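Our little town party meeting, and why I went back

I had not been to a local party meeting in six years when the email came round in March asking for people to fill the empty seats on the Hadthorpe ward list. I read it twice, closed it, made a pot of coffee and then opened it again, which my family will tell you is how I make all of my decisions.

For those of you who are new to the blog (hello, and welcome, and sorry about all the soup recipes), I used to be quite involved. I knocked on doors, I folded leaflets at the kitchen table until my thumbs were black, and I once spent a whole Saturday standing outside the Lamlow post office talking to people about drainage. Then life got busy, the meetings got longer and crosser, and one winter I just stopped going. I didn't fall out with anyone. I simply let one slip by, and then the next.

So on Friday I put on my good coat and drove over to the hall. I had expected a dozen people and a plate of cookies. The parking lot was full! I had to leave the car down by the feed store and walk back up the hill in shoes that were not made for it, and by the time I got inside they had already done the welcome and the prayer and were partway into the minutes.

The big item was the vote on whether our branch should merge with the Lamlow one. I had feelings about this before I went in, mostly sentimental ones. My mother was a member of the Hadthorpe branch before I was born, and her name is still on the board in the hallway in that lovely gold lettering. But I tried to listen properly. The folks in favor said we have 287 paid-up members and they have a good many more, and that we keep holding two meetings in two cold halls to say the same things. The folks against said that once you merge, everything ends up happening in Lamlow, and the bus doesn't run there after supper. I have to say the bus argument got me. I still drive, but I won't always.

It went back and forth for a long time. A woman in the row ahead of me stood up and spoke about the school board race a few years back, and how our side of the river turned out when it counted, and people clapped, me included. Then a young man (he looked about the age of my nephew) asked who was going to do the phone lists if we stayed separate, and you never heard a room go quiet so fast.
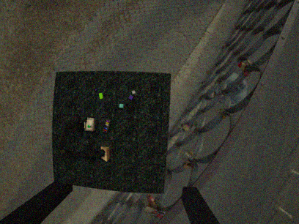

I kept thinking about that question on the walk back down to the car. It is easy to clap for the branch you grew up in and a lot harder to take a page of names home and call them on a Tuesday night when you would like to be watching television. I have done the clapping for years. The phone list I quit.

The merger vote got put off until the next meeting, so there is no news to give you on that. They want to send a letter to every household on both rolls first, 782 of them, and somebody has to stuff those envelopes. I signed up for an evening of it, and I put my name down for the ward seat too, before I could talk myself out of it.

If you are local and reading this, we could use you. Come to the side door, since the front one sticks, and bring a pen that works. I'll be bringing the lemon bars, and yes, I will post the recipe next week for those of you who only come here for that.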